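Household Practice, Evening Course
Handout for session 6: Putting bottles away, and keeping a refrigerator you can find things in
Prepared by Asger Sveinbjörnsson

Welcome back, everybody. I promised last Friday that I would write up what we went through in the practice room at Eldale, partly for the people who had to miss it and partly for me (I talk faster than I should, and I know some of you gave up on taking notes by the second half). Please bring these pages next time, along with the layout sheet from session 5, which we will need again.

1. The short trip from table to refrigerator

Most of what goes wrong in a home refrigerator goes wrong before the door is even opened. A bottle gets set down on the nearest table, somebody means to put it away in a minute, and the minute turns into supper and then bedtime. So we start with the table. If you have any choice in the matter, put a table or a desk right up against the refrigerator, or as near as the door and the drawers will allow. It gives you a landing spot. You can stand the bottle down, get the door or drawer open with both hands if it sticks, and pick the bottle up again.

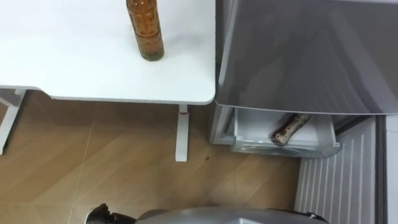 When I was first keeping house I had a refrigerator at one end of a hallway and the kitchen table at the other, and I must have walked that hallway thirty times a day with a bottle in each hand. Moving the table cost me an afternoon and one scraped knuckle, and I have never been sorry. Do measure first, though. Measure the drawer pulled out all the way, measure the door swung wide open, and leave yourself room to stand. The course sheet gives 35 inches of standing room in front of the drawer, and I would stick with that unless your kitchen is very small. The folks who live with a narrow galley can get by on 32 if they step to the side as they pull.

A word on landing spots. Put the bottle well in from the front, where an elbow won't catch it – a back corner is fine as long as you can still reach it comfortably. Stand it upright, take your hand away slowly, and only then turn to the door. If the cap is loose, tighten it now, while the bottle is standing on something solid.

2. Picking it up again

For a full bottle, I like people to take hold of the body, with the fingers well around it, and to leave the cap alone. Caps are for opening. I have seen a full bottle part company with a badly threaded cap in mid-air, and you spend the rest of the evening on your knees with a rag. Glass wants a little more care than plastic, mostly when it comes straight out of the cold and gets slippery with damp. Dry it with a towel, dry your hand too, and then lift.
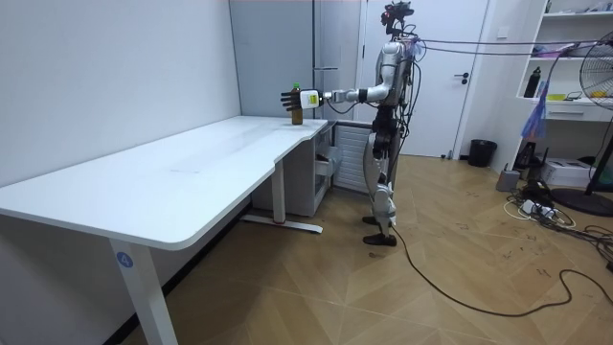

Paavo Kettunen disagreed with me on this one and asked to have it put in the handout, so I am glad to do it. He finds that holding a bottle high up, near the shoulder, gives him better control when he has to lower it into a deep drawer, where a hand around the middle bumps against the sides. He has a point. For shelves, hold it around the middle; for deep drawers, try his way, and keep your other hand under the base until you are sure of it.

Somebody else asked whether bottles should ever lie down. Standing is better if there is height for it. If you have to lay one down, check the cap twice and put it where it cannot roll forward each time the drawer moves.

3. Drawers, and what ends up at the bottom of them

I have a soft spot for drawers. A shelf hides whatever is behind the milk, but with a drawer you pull it out and look straight down on everything you own, including the half lemon you had forgotten about. The trouble is that we pile things in. Try to keep to a single layer, heavy items toward the back, small ones at the front where you can see them. Pull the drawer out as far as it will go before you put anything in, and don't post things through the gap (I do this myself, and I am always sorry).

When you clean the drawer, empty it entirely. Twenty minutes is plenty. Use warm water and a drop of dish soap, dry it well, and wipe the runners while you are there. Crumbs in the runners are the usual cause of a drawer that sticks.

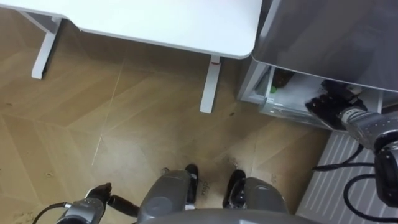

4. Afterward: the table and the floor

Once everything is away, go back to the table. Wipe it from the back toward you and catch the crumbs in your hand. Bottles leave rings, and rings on a white top show up from across the room – a damp cloth will lift a fresh one, and an old one may need a little baking soda left on it while you do something else.
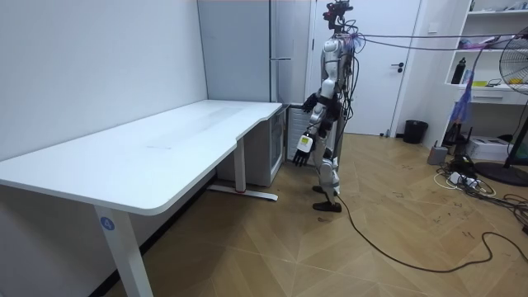

Then look down. The patch of floor between a table and a refrigerator takes more wear than any other in the house, and it collects drips and grit that get walked everywhere. Sweep before you mop, always, and go easy on the water if your floor is wood. Get the broom in under the table as well, around the feet, where the dust likes to gather.

For next time: draw your own kitchen, mark your landing spot, and write down how many steps it is to the refrigerator. We will compare drawings over coffee, and I will bring the Kalniņš booklet on cold storage for anyone who wants to borrow it.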